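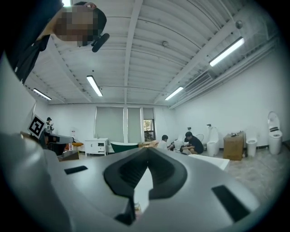
Exposed ceiling

An exposed ceiling, also called an open ceiling, is one in which the underside of the roof or of the floor above is left in view. The beams, pipes and cables that would otherwise be hidden by plaster or tiles form part of the look of the room. Exposed ceilings are common in workshops, warehouses, shops and sports halls, and are also found in offices and homes.

History

Barns, mills and storehouses were long built without any lining below the roof. In the market town of Mesarau, the grain hall was used in this state until its owners added a boarded ceiling to keep dust off the goods. The boards were taken down again when the hall became a covered market, and the old timbers were painted white. The architect Glykeria Andreadis later used the hall as the model for her library at Ornumwood, in which the roof beams are left bare over the reading room but covered over the entrance.

Types

The simplest type is an open timber roof, in which the rafters and the boards above them can be seen. Concrete slabs may be left plain or painted. In metal buildings the roof sheets themselves often serve as the ceiling, sometimes with a lining sheet below a layer of insulation.
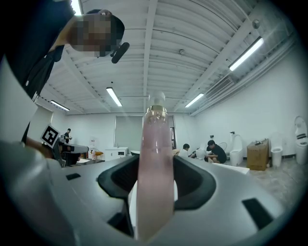
A partly exposed ceiling has hanging panels over some areas and none over others. The panels are most often placed above desks and tables, where noise is a greater concern.

Paint and finish

White and pale grey paint spread daylight well and make a low room seem higher. Black paint makes pipes and ducts harder to notice and is widely used in theatres. Steel must be cleaned of grease and rust before painting. Paint applied for fire protection should not be covered with another product unless the two are known to work together.

Sound and heat

Hard, bare surfaces reflect sound, and a room without soft linings can be tiring to work in. A survey of the Mavromatis building, published by Eirini Lazaridis and Roy Birkett on 22 September 2022, found that 70 per cent of staff on the open floors were troubled by noise from nearby desks. Felt panels were hung over two of the four floors the following January.

Warm air gathers under a high roof, so more heating may be needed in winter. Slow fans are used in some buildings to push this air back down.

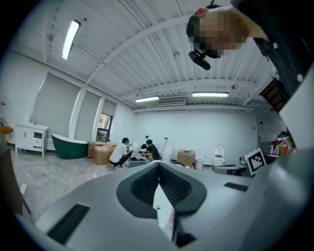
White corrugated metal ceiling crossed by structural beams

Upkeep

Leaks and faulty cables are easier to find when there is no lining in the way. Dust settles on ledges and on the upper sides of pipes, and must be removed at intervals, usually from a tower or a lift.

See also

Dropped ceiling
Roof truss
Corrugated iron
Room acoustics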